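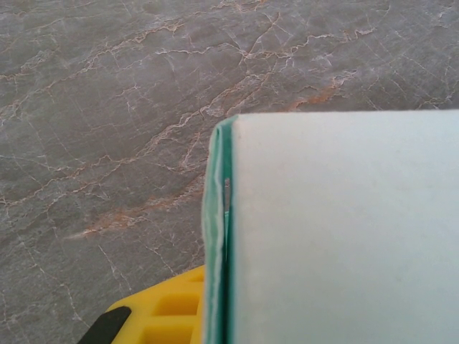 **Figure 2.** Veined grey stone worktop with a cardboard box.

### 3.2 Surface pattern and the noticing of spills

Households differ a good deal in how often they wipe their kitchen worktops, and most earlier accounts put this down to habit or to the number of people sharing the room. Our interviews suggest that the look of the surface also matters. Participants with plain, pale worktops spoke of wiping when they saw a mark. Participants with patterned stone spoke of wiping at set times, usually after the evening meal, and several said they did not trust their eyes. The worktop in Figure 2 is of the second kind: white and cream veins cross a mottled grey ground in all directions, with streaks of rust-orange and tan among them. A tea stain or a smear of sauce falls within the same range of colours, and a few crumbs are easily lost among the short, broken lines.

We grouped the 200 households by worktop pattern before looking at the diaries. Sewwandi Debnath and Nayara Batista sorted the surfaces separately into plain, speckled and veined, using photographs and the notes made at each visit. Where they disagreed, the case was talked through and settled jointly. Most disagreements concerned the line between speckled and veined, mainly for older laminate with a printed stone effect. Two households had replaced their worktops between the first visit and the end of the diary period, and these were left out of the comparison by pattern but kept in the rest of the analysis.

The diaries asked people to write down each time they cleaned the worktop and what had prompted it. Entries were short. In the plain group the usual prompt was something seen, such as a ring left by a mug, flour, or water near the sink. In the veined group the usual prompt was the time of day or the end of a task. One participant in Brelasley wrote "done washing up, so did the side" on nearly every page. Another, in Cutham, wrote that she ran the flat of her hand over the stone before deciding whether to fetch a cloth. Feeling for crumbs was mentioned often enough in the veined group that we added it as a code partway through, and the earlier diaries were then read again.

Light made a difference, though we did not set out to study it. Glossy surfaces were easier to check from a low angle, and some people described bending down to look across the worktop towards a window. In the Kolton flats, where many kitchens have no window, this was not possible in the same way. Participants there relied on the light under the wall cupboards if they had one. We have no measurements of light levels and can only report what was said.

Things kept on the worktop also shaped how it was cleaned. Boxes, bread bins and small appliances were wiped around far more often than they were moved. Cardboard was mentioned as a nuisance because it soaks up water from a damp surface and then leaves bits behind. Deliveries were often put down on the worktop and opened there, and few people wiped the spot afterwards unless they were about to cook. The speckled group gave answers close to those of the veined group on this point.

The sample has clear limits. People who choose veined stone may differ from others in income, age of kitchen, or interest in cooking, and the diary cannot separate these from the effect of the pattern itself. Visits were also made in July, when windows were open and daylight lasted well into the evening. Bennani, the smallest of the study areas, had only two veined worktops, so no comparison between areas is offered for that group. Section 3.3 turns to the cloths and sprays that participants used.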